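# Leave the bath alone, and fix the taps

Every few months someone writes that the bath is finished. It uses too much water, it takes up too much floor, and the young would rather have a big shower with a glass door. Builders have taken the hint. Of the flats I looked at in June, only two had a bath at all, and in one of them it was being taken out.

I think this is a mistake. I also think the people who make and fit baths have brought some of it on themselves, by treating the taps as an afterthought.

Consider how most of us use a bath. We fill it and lie in it perhaps once a week. The rest of the time we wash a child's hair over it, rinse the dog, scrub an oven shelf, soak a pair of curtains or clean the mud off boots. My neighbour Noreen Shaikh keeps hers mainly for bedding. None of that can be done well in a shower tray, and none of it is easy with two fixed taps at one end and nothing you can hold.

What makes a bath useful is a hand shower. It doesn't need to be grand. It needs to sit within reach, come out of its holder with one hand and go back in the same way. The old rubber hose that pushed on to both taps did half of this, and flew off whenever someone ran the kitchen sink.

The better answer is to put the controls on the rim, along the long side. You can then sit on the opposite edge, or kneel, and have everything in front of you. There is no leaning over hot metal and no wet sleeve from reaching under a spout. 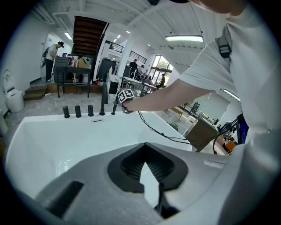
*Rim-mounted controls in black on a white bath, with the hand shower coming out of its holder.*

The black finish I can take or leave. Albertina Barros, who fitted bathrooms for 20 years before her knees gave up, dislikes it. She says it shows limescale worse than chrome, and in a hard water area like ours I believe her. But black on white has one thing going for it, and that is that a person who has taken their glasses off can find it. My father could not tell a chrome tap from a white wall at arm's length.

I have a complaint about knobs, too. Three matching cylinders look tidy in a showroom and are a nuisance at home. Which is hot? Which sends the water to the shower? A red dot the size of a lentil isn't enough for a guest at six in the morning. Make the handles different shapes, or mark them so that the marks can be read.

The other objection is cost and bother. Fittings on the rim mean holes in the bath and pipework underneath, and if the panel has been tiled over, a leaking joint becomes a week's work. Sohail Kakakhel, who lives below me, had exactly that happen, and paid 90 pounds for a plumber to come and tell him the tiles would have to go. A removable panel would have saved the lot. It should be the first thing anyone asks for – before the colour, before the shape of the spout.

As for water, a bath filled to the overflow every night is wasteful, and I won't argue otherwise. A bath with a decent hand shower needn't be filled at all most days. You stand in it or sit in it, use what you need and turn it off. It does everything the tray does and will still take a double duvet.

So if you are about to rip yours out, get a price for new fittings first. Ask to try them in the shop with soapy hands. The assistant may look at you oddly, but you will be turning those knobs for years.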